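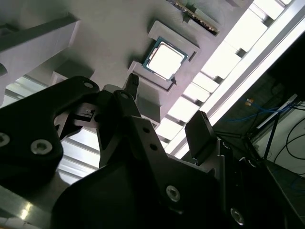
Teaching an arm to seat a processor

A shared workshop build, one fussy job at a time

The arm at Burkon started with a pile of dead office computers. The workshop had been stripping them for years, testing the parts and putting the good ones back into machines for anybody who needed one. Most of that work is pleasant enough. Fitting processors is the part people put off, and it was the part the members decided to hand over.

They called the project Vollach, after the name on the shelf where the spare motors were kept. The budget was $500 on top of the arm, which the workshop already owned. Most of it went on fasteners, filament and a small camera that sits at the wrist.

The first lesson was that picking a chip off a flat bench is a bad idea. The fingers need room at the sides, and a processor lying flat gives them very little. The answer was a holder with a square recess, raised on a block so the fingers can come in without hitting anything underneath. The current version is the 13th. Earlier ones held the chip too tightly, or let it turn a few degrees, and a few degrees is plenty when the socket will only take it one way around.

Memory got its own slotted holder next to the processor's, in the same grey. A module is easier to grab than a chip but harder to push home, and the group has left that for later.

The gripper is black plate, bolted together with socket-head screws. Bolts were a deliberate choice. When a finger gets bent it comes off with a hex key and a new one goes on, and the arm is back at work before the kettle has boiled. The narrow fingertips came out of a batch cut by Ratanaporn, a small metal shop a few streets over, which did them between paying jobs.

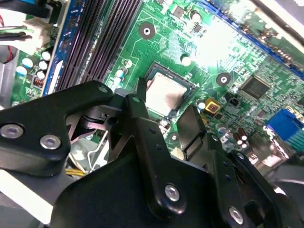

Prustach, from the electronics bench, put the case against the whole thing at the September meeting: a person with steady hands can fit a processor in less time than it takes to boot the controller, and the socket pins don't care how clever the software is. The members who built the arm didn't argue much. Their view was that the bench has plenty of boards and very few steady hands on a weeknight.

The boards themselves have been the bigger headache. No two models put the socket in quite the same spot, and the colours and finishes vary so much that a program tuned for one gets lost on the next. Glare is the worst of it. A heat spreader is a small mirror, and under bright ceiling panels it can wash out to plain white - the camera then has nothing but the edge of the chip to go by. Turning down the exposure helped with the chip and made the sockets harder to read, so the program now takes two looks at different settings and uses both.

Force took longer to sort out. The processor should drop into an open socket under its own weight, so the arm is told to lower it, let go and back off. If it meets any resistance on the way down, it stops and waits for somebody to come over. In the early weeks it stopped constantly. The group logged 300 attempts on scrap boards before anyone would let it near a good one.

There are 6 board models on the list so far. Each one needs an evening of setup, mostly measuring the socket and checking that tall parts nearby won't foul the fingers. Capacitors are the usual trouble. On a couple of models the approach had to be swung right around to clear them.

The socket lever is still done by hand, and so is the thermal paste. A second tool for the lever has been drawn up, and the first test print is due once the printer has a new nozzle.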